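Handout 7: When the arm "finishes" and the plate hasn't moved
Apr 24, 2020 – read before lab, bring your fault sheet

Okay, so last time we got through the easy failures, the loud ones. A motor trips, a light goes red, you walk over and sigh. Today I want to spend the whole session on a quiet one, because it cost me most of a semester and I'd like it to cost you one afternoon. The job is our breakfast table task, which we call Wondau: plate with the bread ring on it, and the tray with the bear.

Table cameras and wrist cameras, mixed up on purpose:

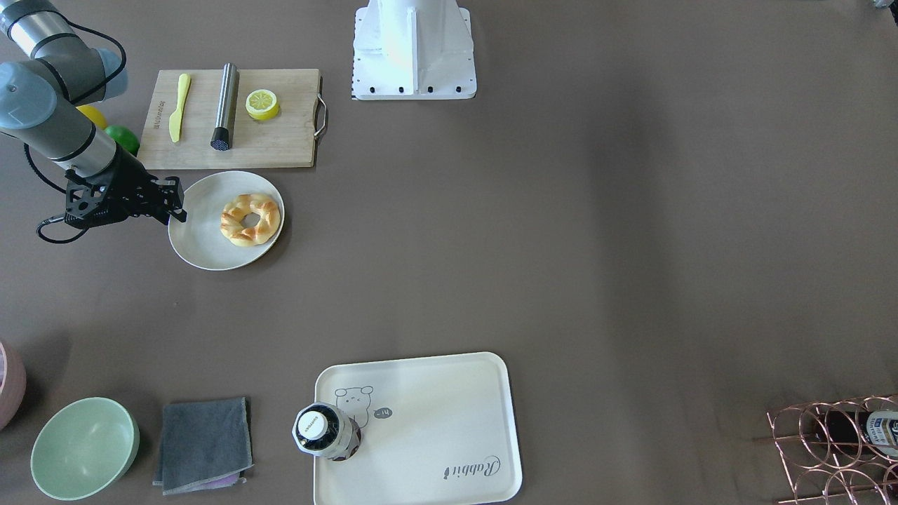
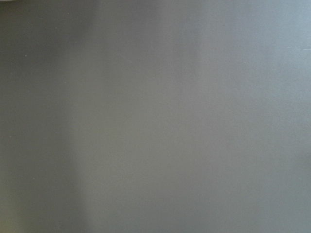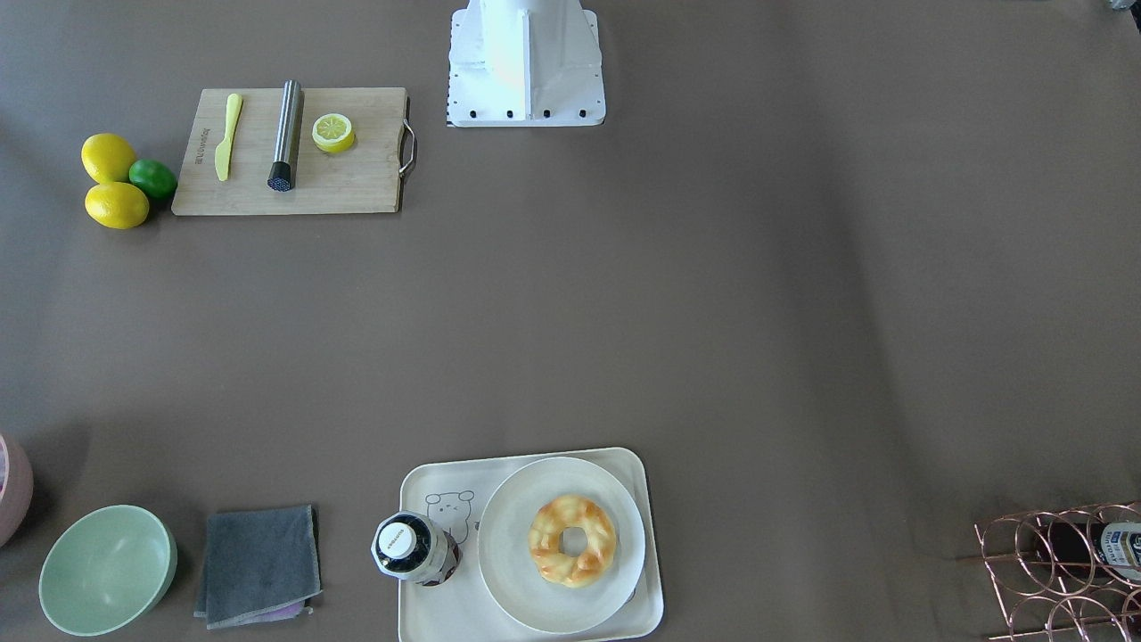
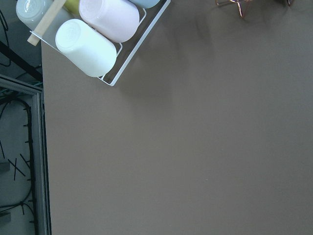
So, the fault. The task program (Storo, you all have a login by now) runs the move and then writes DONE in the log. Lovely word, DONE! The trouble is that our version wrote it when the arm got to the end of its path. It never asked whether anything had come along for the ride. If the fingers closed on air just past the rim, the arm would carry that air very politely to the tray, open up, go home and log a success.

We ran 100 attempts in September and the log said 95 of them were fine. I was thrilled. I put that number on a slide! Then Seon-mi Gil went back through the table camera recordings by hand and found 15 attempts where the plate never left its starting spot. Ten of those were sitting in the log as successes. (Do the subtraction yourselves, you'll need it for question 2 on the fault sheet.)

### What was really wrong

Two things, and they hid each other.

1. **The gripper width check was switched off.** Kittipong Chaiyaporn had turned it off for a test with thin cloth, where the fingers close nearly all the way even on a good grasp. Perfectly sensible for cloth. The setting stayed in the shared file and every later task picked it up.
2. **The wrist camera check passed on anything flat and plain.** Our little checker, Pyo, compared the wrist view before and after the grasp and looked for "enough change." A wrist camera very close to a blank gray surface gives you almost nothing to compare, so the score wandered with the light. Some days it passed, some days it didn't, and I spent two weeks blaming the lamps.

Either one alone we would've caught. With the first one off, the second one was doing all the work, and it wasn't up to it.

### The part I want you to worry about

A false DONE is a safety matter as well as a bookkeeping one. The next step in the program believes it. On attempt 349 of the longer run, Storo thought the plate was on the tray and sent the arm in low, at full speed, along a path that's only clear if the plate has left. It clipped the rim. The protective stop did its job and no one was near the table, but Min-kyu Seok had been reaching in to straighten the cloth a minute earlier, and that's close enough for me.

So, lab rules from here on:

- Hands stay outside the tape until the arm is paused at the pendant. DONE on the screen doesn't count as paused.
- Any step that follows a grasp runs at reduced speed until the grasp has been confirmed two ways (finger width plus table camera).
- If you switch off a check, write it on the whiteboard with your name. Switch it back on before you leave.
- After a protective stop, save the log and the video first. Then reset.

### For the fault sheet

Pick one failed attempt from the Gusirska folder. Write down what the log claimed, what the table camera shows, and the first moment when the two stop agreeing. That moment is what I'm grading – I don't much mind if your theory about the cause is wrong, as long as you tell me what would prove it wrong.

If a wrist picture has nothing you can recognize in it, say so and move to the table view. Please don't guess how far away the surface is. Floor Coppens lost a whole evening to that and will happily tell you about it.

Sheets go in the box by the lab door. Next handout is on cables, so wear closed shoes.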